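4. Setting up the sorting table

The Nunton lending kit is meant to be unpacked, used and put back on one table. Pick a table that stands level and is at least 700 mm deep.

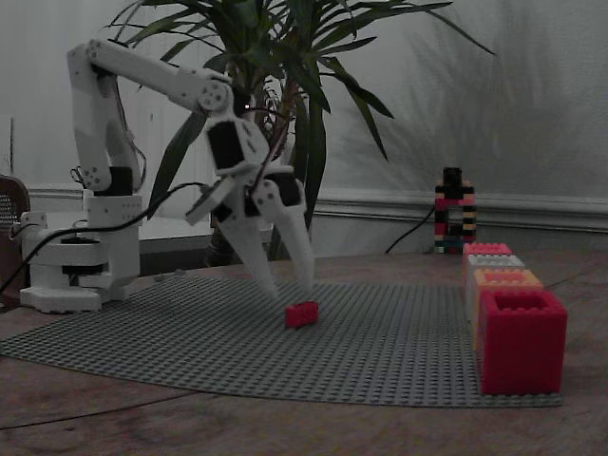
Sort the returned parts before you clean them. Keep each color in its own tray and leave baseplates flat on the table. A single small brick, like the red one on the gray baseplate, is easily swept off with a sleeve, so put small parts away first.

1. Lay out the trays with the labels facing you.
2. Check each part for cracks and bite marks.
3. Put damaged parts in the bag marked 242. Do not return them to the trays.

Note: The Promiveck trays stack only when the lids are off. 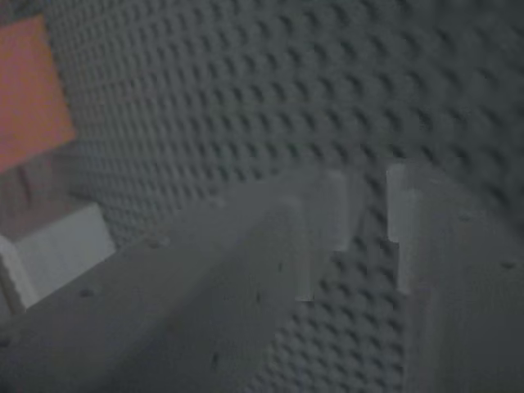

Text: Chibuzor Ekwueme
Checked by: Justinas Hunt
Revised 17 August 2018

4. Fill the wash tub with lukewarm water and a little dish soap.
5. Soak the loose parts for 9 minutes. Stir them once by hand.
6. Rinse in the mesh bag and spread the parts on a towel.

CAUTION: Do not use the dishwasher or a hair dryer. Heat warps the parts and they will no longer grip.

7. Wipe baseplates with a damp cloth. Use a soft brush between the studs. Pull off any brick still attached before wiping. 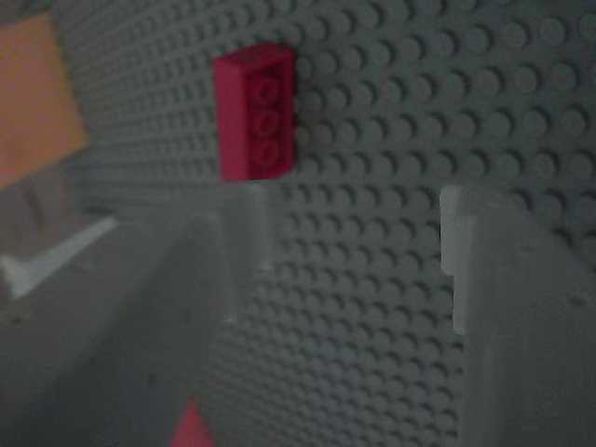 8. Leave everything to dry overnight, then close the Drorkent case with both latches.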